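Play Kitchen / Snack Corner -- walk-through checklist
Site: Prandadero, Herath room
Date: October 8, 2024
Checked by: Nuwan Dissanayake
Copy to: Moushumi Siriwardena

1. Table top wiped, no chips or sharp corners -- OK
Comment: white top, marks easy. Leg bolt at the window end tightened again. Same one as April.

2. Toaster oven, position -- FIX
Comment: too close to the far edge of the table. Needs to come in, whole base on the table top. Did not move it myself, wanted Moushumi to see it first.

3. Toaster oven, power -- FIX
Comment: little red light on at the lower right corner. House rule is unplugged at the wall unless an adult is cooking. Pls put the sign back up by the outlet.

4. Cord and plug -- OK
Comment: no cracks, no tape. Cord routed behind table, not accross the walkway.

5. Toy food kept away from oven -- FIX
Comment: play food and the real appliance should not share a table, we said this last time. The orange slice and the strawberry are the size kids grab first. Zasten bin has room, use it. 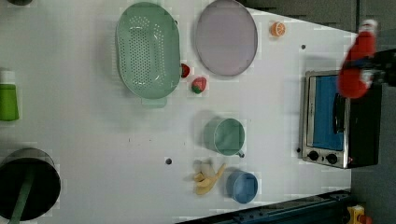

6. Small parts -- CHECK AGAIN
Comment: squeeze and tug test on the fruit. Strawberry cap holds. Banana bunch fine. Anything that fits in the choke tube goes to the big kids shelf, no exceptions. Tube is in the Varier drawer, put it back there when your done.

7. Cups, plate, colander -- OK
Comment: green mug, blue cup, lavender plate all no cracks, rims smooth. Mug handle solid. Ran a finger round the colander holes, nothing rough. Play use only, none of it goes in the oven.

8. Floor by the table -- OK
Comment: gray floor dry at time of check. Mat still curls at one corner, tape is holding.

9. Extinguisher -- OK
Comment: tag current, gauge in green. More than 7 steps from the oven though, ask if we can hang it closer.

To do before next use: items 2, 3, 5. Item 6 by end of week.
Re-check: Moushumi to initial ____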